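Ticket PLD-890
Project: Pludent bimanual pick-and-place
Component: policy evaluation, head camera input
Reporter: Berenice Contreras
Assignee: Bronisława Kozłowski
Status: Resolved
Opened: Jul 26, 2022

Summary
Success rate on the fruit-to-plate task dropped after the switch to the Murnard action decoder. The June checkpoint placed the fruit in 109 of 140 trials. The new one completes 40 of 100 with the same scoring rule.

Setup
White table, white wall panels, one pink plate, one pomegranate. Both arms are powered and both hands are in the action space. The fruit starts on the right side and the plate on the left. Scoring is binary: fruit at rest on the plate when the episode times out.

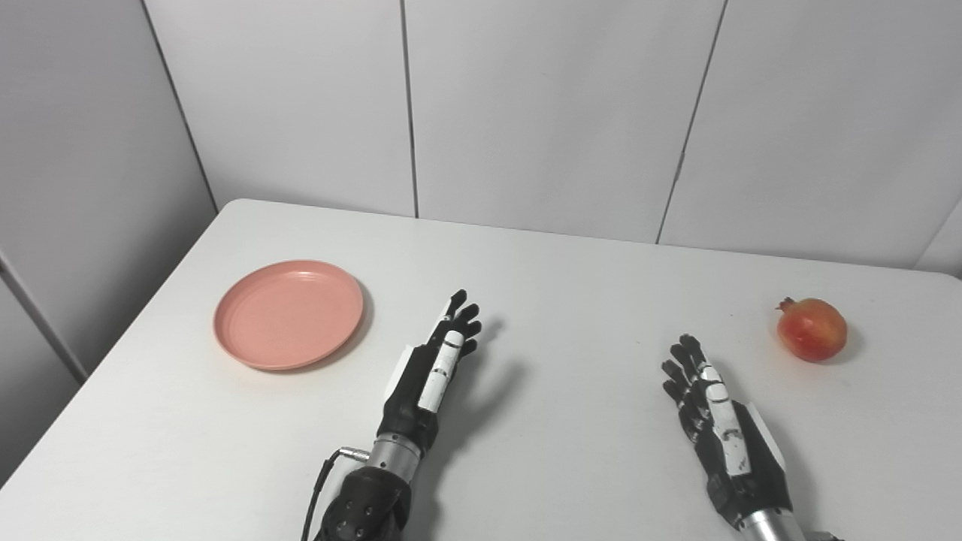 Most failed episodes share one pattern. The right hand reaches the fruit, closes, lifts, and then stalls during transport. The commanded wrist position changes by very small amounts until timeout. Grasp failures are a minor share and did not increase with the new decoder.

Comment, B. Kozłowski
Please rule out the following before we touch the weights:
1. Head camera calibration older than the checkpoint.
2. Joint limit on the right wrist clipping the command.
3. Action normalization statistics taken from the wrong data split.

Comment, B. Contreras
1. Calibration redone. No change.
2. No clipping in the logs. Largest commanded value is well inside the limit.
3. Statistics file is the one shipped with the Manríquez split. Checking whether the decoder was trained on that split.

Replayed a set of episodes with the policy in open loop from the grasp onward. With the fruit held over the plate, the policy should predict a short descent and then a release. The old decoder does this. The new one predicts a hold for the whole chunk.

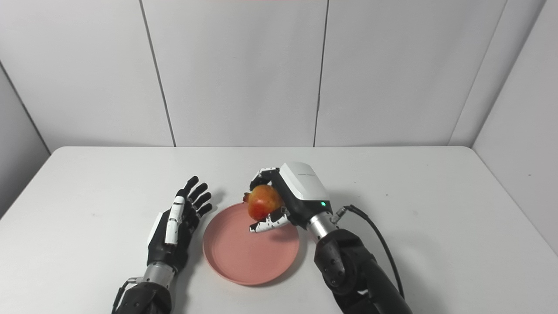

The release dimension is scaled wrong. The decoder was trained on the Skaltby split, where hand closure has a wider range. Under the Manríquez statistics, a predicted "open" is unscaled to a value the hand controller reads as "partly closed." The transport stall has the same source: wrist deltas come out too small by a constant factor.

Comment, B. Kozłowski
Agreed. Load the Skaltby statistics and rerun. Keep the seed list and the start positions. Do not change chunk length in the same run.

Comment, B. Contreras
Rerun finished: 89 of 100. Remaining failures are grasp slips and two releases on the plate rim. No transport stalls.

Resolution
Statistics file is now stored inside the checkpoint, and the loader exits with an error if the split names differ. The 40 of 100 result is withdrawn from the decoder comparison table. Rim releases moved to a separate ticket.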